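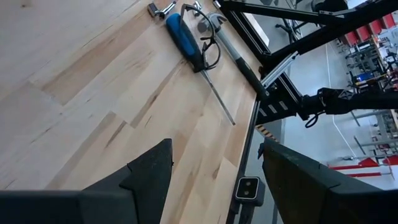
Is it better to record 600 careful demonstrations or 3,000 quick ones? A student in the April section asked this before the first lab, and the course staff still disagree on the answer. These notes give the working position for Lab 2.

Gathering Demonstrations for Imitation Learning
Handout 2, August 2023

Why the data matters

A policy trained by imitation copies what is in the recordings, including the pauses, the missed grasps and the habits of whoever was driving. If every screwdriver in the set points the same way, the policy has little reason to learn what to do with one that doesn't.

Terms

Episode: one recording, from the start pose to the end of the task.
Observation: the camera images and joint readings at one time step.
Action: the command sent to the arm at that step.
Scene: how the objects are laid out before an episode begins.

The task

Lab 2 uses the hand tool task on the two-arm table. One tool is named in the prompt, and the arm has to pick it up and set it down clear of the others. Tools may touch or overlap. Glasses lying across a handle make a harder scene than tools laid out in a row, and the set needs both kinds.

Recording

Write the prompt before you start the episode.
Change the layout after every episode. Turn the tools as well as moving them.
Include positions near the table edge, where the wrist camera also picks up the rail and the floor behind it.
Keep the second arm in the pose given on the task sheet. It will show up in some wrist views and should stay there - do not crop it out.
If a grasp slips and you recover, keep the episode and tag it "recovery". If you give up, tag it "failed". Do not delete either one.

How many

Each group records around 1,000 episodes over the term. The Melnyk set, which we use as a baseline, has 3,000, but most of its layouts repeat. In the Trelirley comparison, 600 episodes with varied layouts did better on unseen scenes than the full Melnyk set. We don't know yet if that holds for other tasks.

Before the next class

Read the Condetti labeling guide, sections 1 and 2. Upload your first batch to the Leltdale folder with the tag file included.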